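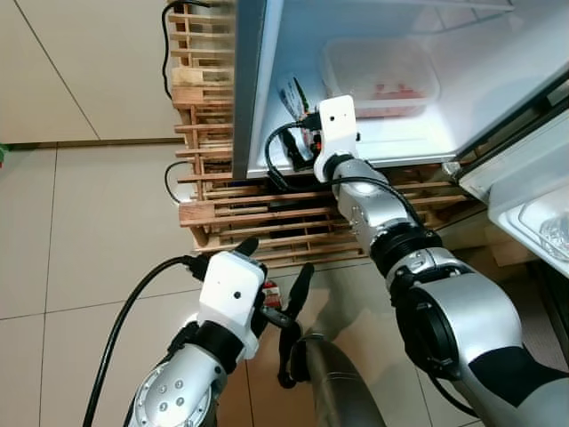 Bemitz, 31/01/2024

Search this collection Go

# Cerklow Household Cold Storage Temperatures

Hourly air temperatures from domestic refrigerators in the Cerklow district, with a short log of door openings and defrost events. The data were collected to compare thermostat settings with the temperatures that food is kept at.

## Contents

- `readings.csv` – one row per logger per hour
- `fridges.csv` – one row per appliance: age band, door layout, colour, litres
- `events.csv` – defrosts, power cuts, moves between rooms

The set covers 45 appliances. Each had two loggers, one on the bottom shelf and one in the door rack. Freezer compartments were not logged.

## Fields in readings.csv

`fridge_id` is an integer and matches `fridges.csv`. `position` is `shelf` or `door`. `temp_c` is in degrees Celsius to one decimal place. `flag` is blank unless the reading failed a range check.

Times are local standard time, with no daylight saving adjustment. Join on `fridge_id` only; logger serials were reused after battery changes.

## Known problems

Door rack readings run warmer than shelf readings and should not be averaged with them. Seven appliances have gaps of around 5 hours caused by flat batteries. The gaps are left empty. Values from the first day after installation are included but flagged, as the loggers went in at room temperature.

Fridge 2 was replaced partway through. The new unit kept the old ID in version 1 – fixed in this release.

## Processing

Raw files were exported with Zadelano and merged using the Henriques scripts in `/tools`. No smoothing was applied. Duplicate rows were dropped, keeping the earlier one.

## Licence

Free to reuse with acknowledgement. Household addresses were never recorded. The next release is planned for March and will add the garage units.

5 comments 7 shares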